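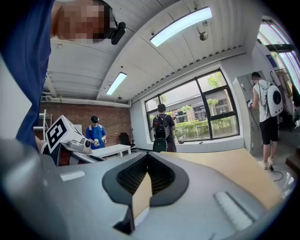 Main room, brick wall side. Window tables in use.

May, workshop notebook, slippers

Got going 9ish. Task is pairing and placing footwear on the light wood table - side by side, toes away from you, then straighten. Trí La wants the pairs square to the table edge, I say parallel to each other is enough. Left it at parallel for now.

Target for the batch is 100 placements. At 84 when I wrote this, rest after lunch.

Slippers are from Perkholm, the order Zorica Papadopoulos put in. Soles are stiffer than the old Brollitz ones, they dont fold when you push the heel. Good. Toe end slides more on bare wood, go slow on the last bit.

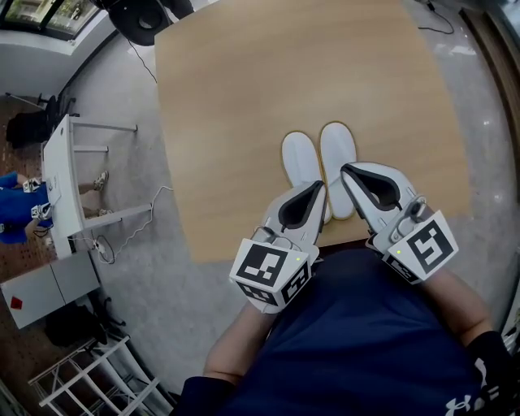 Which one goes down first?
The left, then bring the right up to it. Going the other way the gap came out too wide and you end up nudging both.

Flat pieces are a diffrent story. No upper to grab, so pinch at the side edge and lift a little before turning. 2 of them out at a time, no more, table gets crowded. Start them at odd angles, one near the back edge. Spare set goes back in the Numar box - NOT the shelf.

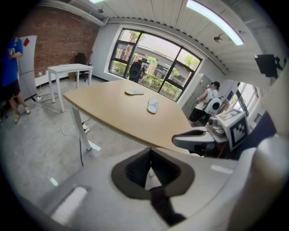

Still to do

- finish the batch
- wipe table, check the edge band for scuffs
- ask Zorica re second size
- Kim bench notes, copy over the gap rule

Recent entries
Table heights, again
Perkholm delivery check
Folding cloths, day 2
Locker labels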